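Household Work and Its Measurement
Handout 6: The Small Wastebasket

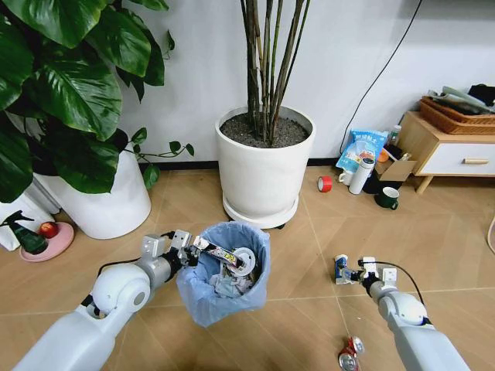 Fig. 1. Wastebasket with a pale blue liner; a snack wrapper over the opening, a crushed can held at the right, another on the floor.

Reading for this session: Koivisto, chapter 3 ("Rooms and Their Rubbish"). Bring your own bin notes. If you haven't made any, make them tonight before you empty anything.

1. What we are arguing about

The standard advice on household waste says that sorting is a matter of knowledge. People put the wrong thing in the wrong bin, the story goes, so you give them a chart for the fridge door, and the sorting improves. I have been reading versions of this claim for a long time and I don't believe much of it. Most adults I've met know that a drink can is metal. Ask them and they'll say so. Then watch where the can goes.

Kaisu Koivisto's position is that the room decides before the person does. A bin within reach gets the item, and a better bin in another room gets whatever is left. She calls this "the pull of the near bin." I think she is mostly right and that she oversells it, and we'll come to the overselling in section 4.

Girish Bhatia takes the other side. His reply to Koivisto is short and worth reading twice. He says that if the near bin really decided everything, households with one bin per room would all sort equally badly, and they plainly don't.

2. Reading Fig. 1

Use the figure for practice before you start on your own rooms. Three questions to put to it.

What is already in the bin? Crumpled paper and plastic, mostly pale blue and white, with a roll of white tape on top. Students always want to talk about the tape. Is it used up? You can't tell from a picture, and if you write "empty tape roll" in your notes I will cross it out. Write "roll of tape." The same goes for the wrapper. It's a snack wrapper, crumpled. What snack, who ate it and when are not in evidence.

What is near the bin? Two crushed cans, one with blue and white markings and one red and silver. A white shopping bag. A dark green spray bottle lying on its side. A red apple on a pink plate, on the floor. Large plants in white planters. Note that only some of this is rubbish, and that floor position tells you very little about which. The apple is at floor level and so is the red can. A coding scheme that says "on the floor = waste" would throw out the apple, the plate and very likely the plants.

What would you need to know that you can't see? Whether there is a second bin for metal. Where the kitchen is. Whether the household pays by the bag. Leave these blank in your notes. A blank is a perfectly good entry and I wish I saw more of them.

3. The coding sheet

We use Bok-nam Um's sheet with small changes. It has columns for item, material, state, position and intended destination. The last column is where the trouble starts.

Item. Use the plainest noun that covers the thing. "Can," "wrapper," "roll of tape." If you can't tell paper from plastic, write "paper or plastic."

Material. Only if you can see it or have handled it. A snack wrapper may be plastic film, film bonded to foil, or something else again, and the printed side won't tell you. Um allows "wrapper" as a material of its own. It's ugly but it saves a lot of false precision.

State. Crumpled, crushed, flat, whole. "Crushed" matters more than it looks. Crushing a can takes a moment of attention, and some collection services ask for it while others ask you not to. A crushed can has therefore been handled with some idea in mind, or it has been stepped on. You may not choose between these from the sheet alone.

Position. In the bin, over the bin, beside the bin, elsewhere in the room. "Over the bin" is for things in transit, like the wrapper in Fig. 1. Do not code these as "in." I know it's tempting. I have seen people hold something over a bin, think again, and put it in a pocket.

Intended destination. Um wants this filled in for every item. I would prefer you fill it in only when somebody in the household has told you. Otherwise you're recording your own habits and calling them data.

4. Where Koivisto goes too far

Her best-known result comes from the Potwood flats, where small bins were added to living rooms and the kitchen recycling got lighter. She reads this as recyclables being pulled into the near bin. That may be so. But she weighed only the recycling. She did not open the small bins. Lighter recycling could also mean people bought fewer drinks that February, or kept their cans in a bag by the door. A-yeong Ban raised exactly this at the time and the answer she got was that opening the bins would have been intrusive. Fine, but then you don't get to say what was in them.

There's a second weakness. Koivisto treats the bin as one thing. Bins differ. A small wastebasket with a liner folded over the rim is easy to empty and easy to lift whole, and the liner's loose edge gives you something to tie. A bare bin has to be tipped and then wiped. I would expect people to be fussier about what goes into a bare one, particularly anything with liquid left in it. She has no column for liners. Um doesn't either. Add one.

The liner also hides things. Once the bag is tied, a can inside is invisible and the household's sorting looks clean. Junpei Kuroda's students compared what people reported throwing away with what was in the tied bags from 9 households, and the reports had almost no cans in them. The bags did. I don't take this as proof that people lie. They had forgotten, I think — a can takes a second to drop and there's no reason to remember it.

5. Plants, and other things that attract bins

A short section, because somebody asks every year. Does it matter what a wastebasket stands next to?

The home-organizing books say a bin should be tucked away behind furniture or greenery. Clolar even sold one as a "hidden bin," meant to stand behind a planter. The claim was that a hidden bin keeps a room looking calm. Perhaps it does. What it also does is add a reach, and we know from the office studies that a longer reach means more things set down on the nearest flat surface. The floor is a flat surface.

Planters bring their own traffic too. Fallen leaves, tags, string, the odd bit of gravel. Where a bin and a plant share a corner, expect plant waste in with the paper, and don't write the household down as careless on account of it. If you find a planter on a wheeled saucer, note that as well. A plant that rolls may not be in the same place at your second visit, and your floor plan will be wrong.

6. On tidying as an event

Most of the literature treats throwing away as continuous: a wrapper here, a can there, all through the day. My own notes suggest that a good deal of it comes in bursts. Things collect on a floor or a table and then they all go at once, in a few minutes, into whatever bin is closest. During a burst nobody walks to the kitchen for one can. If this is right, then the charts on the fridge door are aimed at the wrong moment entirely. They speak to a person holding one item and thinking about it. A person clearing a room has both hands busy and is thinking about being done.

I hold this loosely. My notes cover few homes and I knew I wanted to find bursts before I went looking. Bhatia would say that careful households sort during bursts as well, and he may have the evidence by now. Check.

What would test it? Time-stamped entries, for one, and a sheet that marks the start and end of each clearing. Weighing the bin once a week, as the Willuline survey did, cannot do it. That survey has 3,000 responses and is quoted everywhere, and it can't tell you whether a bin was filled in one afternoon or over six days. A big sample of the wrong measurement is still the wrong measurement.

7. Exercise for next session

Choose one wastebasket that you did not fill alone. Ask permission from whoever else uses it. Wear gloves, spread newspaper, and code the contents on the sheet with the added liner column. Do it before anyone ties the bag.

Then code everything on the floor within arm's reach of the bin, rubbish or otherwise. Use the "otherwise" honestly.

Write one page. I don't want a page on what the household ought to do. Tell me which entries you were sure of, which you guessed, and what made you guess. Last term's best page was almost entirely about a paper cup.

Optional reading: Bhatia's reply to Koivisto; Ban's comment on the Potwood flats; Mizuno on office bins (skip the appendix, the tables are mislabeled and I've never had a corrected copy).

Sheets are in the tray outside my office. Please take one and leave the master.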